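Dodero Deep Bin, Gray, Large: Review
Last updated: February

We use cookies to improve your visit. By continuing to browse you accept our cookie policy.

I bought the Dodero deep bin to replace two smaller bins that had cracked at the corners. It sits on my worktable most of the day and holds whatever I'm in the middle of using, mostly squeeze bottles, rags, cups and small parts that would otherwise roll onto the floor. I have had it for 18 weeks. I paid $49 for it at a local supply store, and I bought a second one at the same price a month later.

The bin is a plain rectangle with high walls and an open top. It comes with no lid, no dividers and no label holder. Dodero sells a lid separately, which I haven't tried. The one in the store felt thin to me.

What I wanted was depth. My old bins were shallow Jallside trays, and tall bottles tipped over the side whenever someone bumped the table. In the Dodero a bottle can fall over and stay in the bin. If it leaks, the leak stays in there too. I had a glue bottle let go overnight in the second week, and I was able to peel most of it off the floor of the bin the next morning. There's a faint ring left that only shows when the bin is empty.

The depth has a cost. Reaching in for something small at the back wall means leaning over the table, and if you are short you will probably want the bin closer to the edge than you'd like. I moved mine forward twice before I stopped knocking my elbow on the rim. The rim itself is fine to rest a forearm on for a minute or so. I would not want to do it for an hour.

Gray was a good choice. Yellow bottles and caps are easy to find against it, and dust does not show much. I also looked at the Brunet bin in black, and anything dark dropped in there was gone until I tipped the whole thing out.

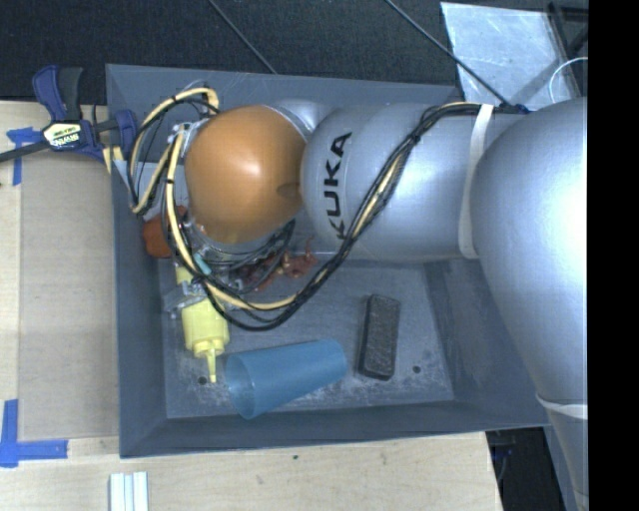 Lerato Mokgethi wrote in to say that the gray is easy on the eyes but that her bin slides on a wooden tabletop, and she ended up putting a piece of shelf liner under it. Mine slides too when it's lightly loaded. Once there is some weight in it, it stays where I put it. Shelf liner works, and so does a damp dishcloth if you only need it to hold for an afternoon.

For squeeze bottles in particular, a few notes. The long tapered nozzles are the part that gets damaged, and in a shallow tray they hang over the edge and get bent. With the high walls they don't stick out. I store mine upright in a cup in one corner — the cup keeps them from falling, and drips collect in something I can rinse out. When I am using a bottle I just lay it down on the bin floor. The floor has a slight bow toward the middle, so thin liquids run there and thicker ones more or less stay put.

Cleaning takes a sponge and warm water. The inside corners are rounded enough that a sponge reaches them. I have used rubbing alcohol on dried glue with no clouding. I would keep solvents like acetone away from it, and the sheet that came in the package says the same.

Carrying it is the weak point. There are no real handles, only the lip under the rim. Empty, that's plenty. Loaded, it digs into your fingers, and with 9 or more full bottles inside I use two hands and keep the trip short. The Westano bin of similar size has cutouts in the short sides and is much nicer to carry, but liquid will run out of those cutouts if you tilt it, and it costs $8 more.

Yareli Espinoza has both and told me she keeps the Westano for dry goods and the Dodero for anything that can spill. That seems right to me.

After daily use the walls have not bowed out and the rim is scuffed but not split. I would buy it again for a table where it mostly stays in place. If you move your bins from room to room, get one with handles.

Sign up for our newsletter to get new reviews by email. Unsubscribe at any time.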